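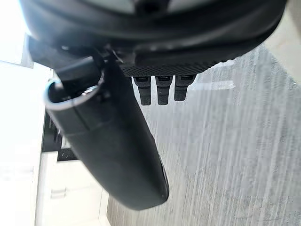
4. Naming the small parts of things

Uthai Kamolrat and Osvaldo Assunção
August 25, 2024

Most people can name a kettle. Far fewer can name the little piece of plastic that keeps its lid from swinging too far, and yet they talk about it all the time, to spouses, to repair shops, to children who have just snapped it off. This section turns to that everyday talk, and we think it holds the liveliest material in the whole study.

We recorded 47 adults in Porkholm and Bragança as they talked a partner through a simple household repair. The partner sat behind a screen and could ask questions but could not see the object. From these sessions we drew 2107 mentions of parts for which the speaker had no settled name. Nearly 900 of them used a body word: tooth, lip, ear, neck, foot, finger. The rest leaned on shape ("the flat bit"), on place ("the one under the edge"), or on some other familiar object altogether ("the bit like a comb").

What delighted us was how quickly a pair would settle on a word and then defend it. One couple began with "the little sticking-out plastic thing on the left," moved to "the left sticky-outy," and by the fourth minute were simply saying "the sticky." When a new partner was brought in, the first speaker kept right on saying "the sticky" and was surprised to be asked what it meant. Earlier work on shared reference would lead us to expect the shortening. The loyalty is something else – a private word seems to gain a kind of dignity through use.

Rows and sets behaved differently from single parts (compare Figure 1). A lone projection was often a "nub" or a "knob," but several of the same kind standing side by side became "teeth" or "prongs" almost at once, even when each one was blunt. Texture words, by contrast, were rare and hard won. Speakers would stop, rub a thumb and forefinger together, and offer "rough, but a neat rough," or "like the handle of a good screwdriver." Only four people in the sample used the word "knurled," and two of those had worked in the machine shops at Tilow.
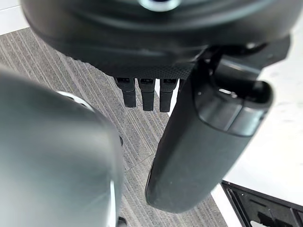 Figure 1. Three small black parts side by side below a textured band.

The Plultville pilot, run in April with a shorter task, had suggested that older speakers use more body words. That difference shrank in the full sample, and we no longer believe age is doing the work. Trade experience looks far more promising. Tailors, cooks and bicycle mechanics all carried terms over from their own benches, often with great confidence, and their partners picked them up without complaint. We return to this borrowing in Section 5, where the transcripts from the cooks get the space they deserve.

Comments

marla_t: My grandmother called every small part a "doofer" and we all knew which one she meant. Did any of your pairs use one word for everything?

O. Assunção: Yes, several! "Thingy" with a pointing gesture, even though the partner was behind a screen.

benchdog: Would love to see the bicycle mechanics split out from the others. We borrow from everywhere.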